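Cornarberg Community Boards > House and Home > Sewing and Soft Furnishings

Thread: Lining pleated curtains for a drafty front room, worth the trouble?

ximena_m
November 13, 2024
Hello everyone, I've been reading along for ages and finally have a question of my own. We moved into the old house on the corner in February, and the front room has two big windows that are lovely to look at and miserable to sit beside. My mother-in-law gave us a set of dark brown pleated curtains which I like very much, but they are a single layer and I can feel the air coming right through them when I sit down with my coffee. I was quoted 312 dollars to have them lined, which made me gulp a little. I own a sewing machine and I've made cushion covers and one very crooked apron. Is lining something I could do myself over a few evenings, or will I end up crying on the floor? And does it make enough of a difference to bother?

HuiaT
Welcome Ximena! You can absolutely do this, and please don't pay 312 for it. The nicest way for a beginner is a detachable lining. You make the lining as its own flat panel with its own tape along the top, and it hangs on the same hooks as the curtain. You don't have to unpick a single pleat. I did mine that way when the kids were small and they have been down and through the wash more times than I could tell you, while the curtains themselves only get a shake and a good going over with the vacuum brush. Make the lining a bit narrower than the curtain and an inch or so shorter, and hem the sides before you do anything at the top. As for the difference, I noticed it the first night. My husband says he didn't, but he also stopped wearing his hat indoors, so I draw my own conclusions.

teo_trujillo
I'm going to be the grump here, sorry. Loose linings are easy, I'll give Huia that, but they never hang right on a pleated heading. They swing around behind the curtain and you see a pale stripe down the edge every time you pull them. If the curtains are nice, sew the lining in properly. Unpick the heading tape, lay the whole thing out flat, lining on top, catch the sides by hand and put new tape on. It's slow and your knees will hate you, but you only do it once.

HuiaT
Teo, I say this with love, you told a woman who has made one apron to unpick the heading on her mother-in-law's curtains! A few stitches down each side hold a loose lining in place, and you snip them on wash day. No stripe.

teo_trujillo
Then it isn't a loose lining anymore, is it.

Lupe Xolalpa
Morning all. Before the two of you start round three, may I ask Ximena how the pleats are made? If they're sewn in (pinch pleats, with stitching you can see at the base of each one) then I'm with Huia, leave them be. If it's the kind of tape where you pull the cords and it gathers up, then Teo's way is much less scary than it sounds, because you just let the cords out and the curtain goes flat. Don't cut the cords, whatever you do. My aunt cut hers and we spent a whole Sunday lunch with a crochet hook trying to get them back.

ximena_m
Oh, thank you all so much, I didn't expect so many answers! I went and looked and it's the cord kind. There are little knots at one end and a big bundle of string somebody wound around a piece of card. The drop is 190 centimeters on the outside of the hem (they came from overseas, so I've been measuring in metric to match the label). I have 2 of them for each window.

Lupe Xolalpa
Then you're in luck. Keep the bit of card.

khanyi_mof
Joining in because I went through this with our reading room at the Tullon branch, though ours are on folding screens and not on windows, so the draft question was a different one. We have one corner that needed closing off for the little ones' table, and we hung brown pleated fabric on white metal frames. I lined none of it and I'm glad, because on a frame like that there's no room for a second layer, it just bunches. The pleats do a lot of the work by themselves. If you use plenty of fabric and let the folds stay deep, it feels much thicker than it is. So my two cents would be to check first whether your curtains are full enough. If they're stretched nearly flat when they're closed, no lining in the world will make them look or feel generous.
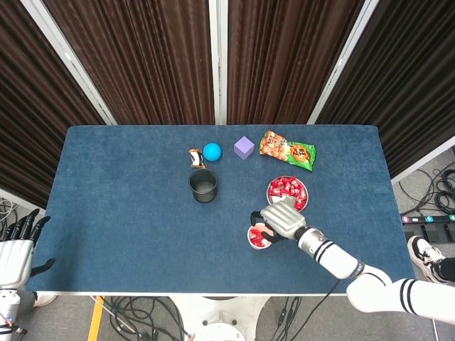 Anyway, fullness. I was taught that you want twice the width of the rail in fabric, and a bit more if the cloth is thin. People skimp on it because fabric is expensive, and then they spend the savings on fancy lining and wonder why the room still feels chilly. The other thing I'd say is to wash your lining fabric before you cut it. I know it's boring. I skipped it once with a cotton from Meléndez and the lining pulled up so much that the hems puckered like a seersucker shirt, and I had to take the whole lot down again in front of people.

HuiaT
Yes to washing first! And those frames look very smart, Khanyi. Did you sew the pleats in or use tape?

khanyi_mof
Tape, Huia. I don't have the patience for anything else these days.

teo_trujillo
I'll agree with Khanyi on fullness. I won't agree on tape, but I'm outnumbered and it's nearly suppertime. Ximena, if you do go for a sewn-in lining, get the thermal kind with the soft backing. Kamholm had it at 40 percent off when I was in there last, on the rolls at the back next to the oilcloth. Buy a little extra, the end of the roll is often marked. And use a longer stitch than you think you need, or the backing sticks to the foot.

ximena_m
I'm going to try one curtain Teo's way and if I cry I'll do the other three Huia's way. I did the flat test and they're nice and full, so thank you Khanyi, that was a relief. One more silly question, does the soft side of the thermal stuff face the window or the room?

Lupe Xolalpa
Not silly at all, I had to ring the shop and ask. With mine the soft side goes in against the curtain and the plain cotton side faces the glass, but read the label on the roll in case yours is different. Do post again when the first one is up, we all like to be nosy.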